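4.2 The pot problem

I'll start with the thing visitors always ask us, which is whether the arm can cook yet. It can't. It can do pieces of cooking, and on a good afternoon it can do several pieces in a row, and then it meets a lid and everybody in the room leans forward a little. Most of this section is about lids and handles, because that's where our time went (and a fair bit of Lwazi's patience).

We picked 16 kitchen chores for the Pestel study by asking people what they'd hand over first if they could. Wiping the counter came up a lot, and so did putting away cups. Noura Smadi argued for anything involving a pot on the grounds that pots are annoying for people too, and she won. So four of the chores were pot chores: grab the handle, lift the lid, put the lid back, and slide the whole pot over to a marked spot. Each one got 15 attempts with the pot in a different starting place, and we scored an attempt as a success only if a person wouldn't have to fix anything afterward. That last rule sounds fussy, but I'd defend it. A robot that gets the lid mostly on has made you a new chore.

Now, a handle looks like a gift to a two-finger gripper. It sticks out, it's the right sort of width, and it practically tells you where to close. We all expected the handle grab to be the easy one. Akihiko Koyama even suggested dropping it from the list so we'd have more time for cups! I'm glad we kept it. From the wrist camera, a pale handle against a pale wall is a pretty faint thing, and our detector (the off-the-shelf one, with no retraining) was a lot less sure of itself than we were. 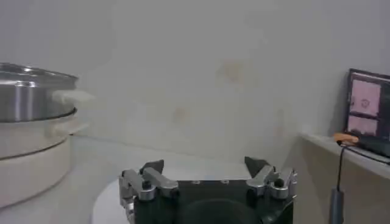 Figure 3. Wrist view with the gripper open; the white handle of the pot points in from the left, in front of an off-white wall.

Look at how little there is to go on with that handle. It's out of focus and nearly the same shade as what's behind it. The steel on top is the part that jumps out, and it jumps out for the wrong reasons, because a shiny dome is full of bright spots that slide around as the wrist moves. Our planner loved those bright spots. It kept treating them as edges, and then it would go after an edge that had wandered off by the time the fingers arrived.

We tried two fixes. The first was simply slowing down near the pot, which Bindu Chettiar had been telling me to do for weeks. It helped with the handle and did nothing for the lid. The second was having the arm stop, look from two wrist angles, and throw out any edge that showed up in a different place the second time. That one helped with both, though it made the whole business so slow that you could have made the rice yourself and eaten it. I don't know how to score that fairly. Our success numbers went up, and I'd still rather have the kitchen to myself.

Lifting the lid was the worst of the four even after both fixes. Closing on a lid takes a kind of squeeze-and-feel that people do without thinking, and our fingertips don't feel anything. They're pads. If the lid sticks a bit, a person wiggles it. The arm pulls straight up, the pot comes along for the ride, and the trial gets marked as a failure. Chidubem Chukwu wrote a wiggle routine over one weekend and it works about as well as a wiggle written over one weekend should. We left it out of the scored trials and will say more in the appendix.

One thing I want to be straight about is how tame our kitchen is. The counter was wiped down before every session, no one reached past the arm, and the stove stayed off. The earlier Skarkside trials were done in homes people were living in, and I think any comparison of our results with theirs should lean heavily toward theirs being harder. My own guess is that a cluttered counter would hurt us more on sliding than on grabbing, but we haven't run it, so please treat that as a guess.

So are machines ready for pot duty? For sliding a pot to a mark, I'd say close. For lids, no, and I wouldn't stand a hot one in front of ours.

Contact: Pestel kitchen study, c/o Noura Smadi | © 2023 the authors | Back to top

Comments

lidlifter: Did you try putting colored tape on the handle? We did that on a shop floor and the grabs got better right away.

Lwazi Mabuza: We did, informally, and yes, it helps a lot. We kept it out of the study as most people won't tape their pots.

Desjardins: Would love to see the wiggle routine. Even a bad one.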